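Kelska Workshop Hire – Frequently Asked Questions

How do I book a bench?
Bookings are made through the Vernitow page or at the front desk. The shortest booking is two hours. Benches can be reserved up to 14 days ahead.

Do I need to cover the table?
Yes, if you are using glue, paint or a knife. Flat cardboard is fine and we keep a stack by the door. Please fold it and take it to the recycling when you leave. 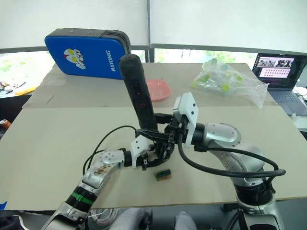

Fanni Szűcs wrote in to say that newspaper lets glue soak through, and that she would like to see it banned altogether. We have not banned it, but we do ask you to put two layers down.

Can I bring children?
Children aged 11 and over may come with an adult. Under-16s may not use the cutting tools.

Can I leave work to dry overnight?
Yes, on the racks in the Voicu room. Label it with your name and the date you will collect it. Anything left longer than 14 days is cleared.

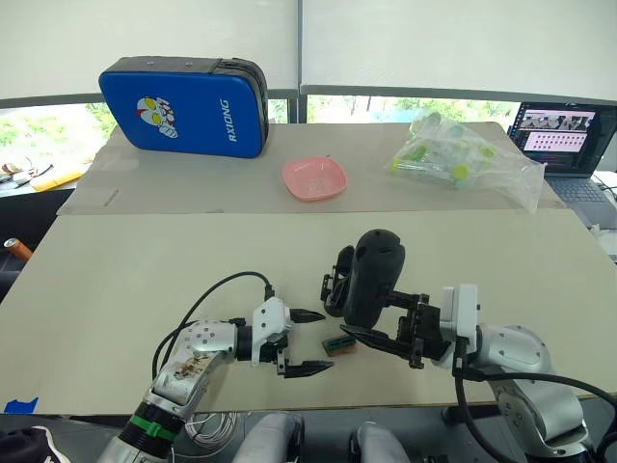
Daytime bookings are the ones to choose if you need to match colours. Our evening lighting is a little yellow and paint can look different once you get it home. Ask for a place near a wide window like this one – the desk can tell you which are free. Window places cost the same as the others.

What if I need to cancel?
Tell us the day before and we will move your booking. Later than that, the fee is kept.

Is there parking?
There are 16 spaces behind the Zetum building, shared with the other tenants. The gate is locked at closing time.

Last updated 29 August 2022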